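Section 4: Recording your first set of examples

Before you start

By now you should have the Mersha hand gripper charged, paired with the Calteo recorder and sitting comfortably in your hand. If any of that is still giving you trouble, do go back to Section 3 and get it sorted first. It is far nicer to spend ten minutes there than to come back from a long afternoon and find the recorder has saved nothing at all.

What you are going to do now is show the learning system a job, over and over, in the way you would like it done. We suggest something small from everyday office life for your first set, such as putting a pen away in a drawer. One go at the job, from start to finish, is called a take. A first set is 200 takes, and most people are pleasantly surprised by how quickly they get through them once they find a rhythm.

Setting up

1. Choose your spot. An ordinary desk in an ordinary room is perfect, and please don't tidy it specially. The system will have to cope with vases, bottles and chairs one day, so it may as well meet them early.

2. Switch on the room lights and leave them as they are for the whole set.

3. Let the people working nearby know that you are recording, and check that they are happy to be in view. If they aren't, pick another corner or wait until they have gone to lunch.

4. Open the jaws fully and hold the gripper level in front of you, facing the place where the job will happen. Keep still until the recorder beeps twice.

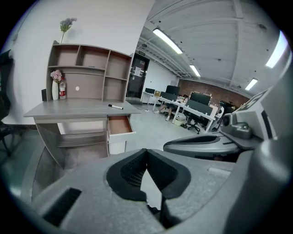 5. Squeeze the handle slowly until the jaws close, then let them open again. The recorder uses this to learn how far your jaws travel, so do it at the start of every session, even if you only stopped for a cup of tea.

Recording a take

6. Press the green button once and wait for the single beep.

7. Move towards the object at an easy walking pace. Close the jaws, lift, carry and let go, just as you would if you were in no hurry.

8. Draw back a little way, hold still for a moment and press the green button again.

9. Put everything back, but not in quite the same place. Turn the object round, or start from the other side of the chair. Small changes like these are worth a great deal more than 17 takes that are all alike.

Note: If you fumble, carry on and finish the job. A take where you missed and tried again is still useful -- simply mark it "second try" on the recorder. Delete a take only if you dropped the gripper or gave up altogether.

Caution: Keep your fingers, sleeves and hair away from the jaws. Never use the gripper to pick up anything hot, sharp or full of liquid.

Caution: Look where you are walking! It is very easy to become so wrapped up in the jaws that you forget the open drawer by your knee.

Saving your work

10. When the battery light turns amber, stop and send your takes to the Revach library. The recorder holds 300 at most, and it will refuse new ones after that.

11. Wait for the word "Stored" before you switch off.

Section 5 explains how to look through your takes and label them.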